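**Fluleck releases Folmont 2, a free WordPress theme for small news sites and club newsletters**

Fluleck, the two-person theme studio behind Dreltia, has released Folmont 2, a full rewrite of its theme for people who publish often and don't have a developer down the hall. It's free to download and works with the standard WordPress block editor, with no page builder to install first.

The first Folmont came out as a side project and ended up running on more than 2,000 sites, many of them local papers, school newsletters and hiking clubs. Their editors wrote in with a lot of requests, and Folmont 2 was built from that pile of mail.

"We read every message, and the same thing kept coming up," said Niamh Mac Giolla, who designs Fluleck's themes. "People wanted to put out a Friday issue without rebuilding the front page by hand. Now you pick your lead story, pick the four or five that go under it, and you're done. I'm so happy with how that part came out!"

The front page tool is called the Issue Board. Editors drag posts into place, set a time for the whole page to change over, and can bring back any earlier front page from a list. Posts left off the board still show up in their sections as usual.

Folmont 2 also comes with 60 block patterns, including event listings, obituaries, match reports, letters to the editor and a recipe card that prints on a single sheet. Each one can be recolored from the Styles panel, and the text sizes scale together, so a headline that looks right on a laptop still fits on a phone.

Lorcan Horgan, who writes the code, spent most of his time on what readers never see. The old slider is gone, along with the scripts it needed. Fonts are stored on the site itself. Menus can be used entirely from the keyboard, and there is a skip link on every template.

"I deleted so much," Horgan said. "There were options in there I'd forgotten writing. It was a great couple of months."
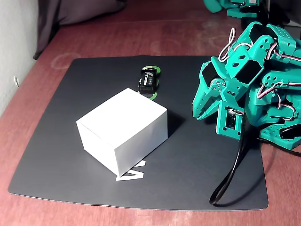 Sites using the original Folmont can move over with a small helper plugin, Phelan, which copies menus, widgets and color settings into the new version. It makes a backup of the old settings first and shows a preview before anything goes live. Custom CSS is carried across too, though Fluleck suggests checking it by hand, as some class names have changed.

The original theme will keep getting security fixes through October. Dreltia, the studio's portfolio theme, is not affected by the change and will get the new keyboard menus in its next update.

Translations are ready in Irish, French, Spanish and Polish, all sent in by Folmont users. Anyone who would like to add another language can find the files and a short guide in the download folder.

**About Fluleck**

Fluleck is Niamh Mac Giolla and Lorcan Horgan. They make WordPress themes for people with something to publish and answer their own support mail, usually before lunch.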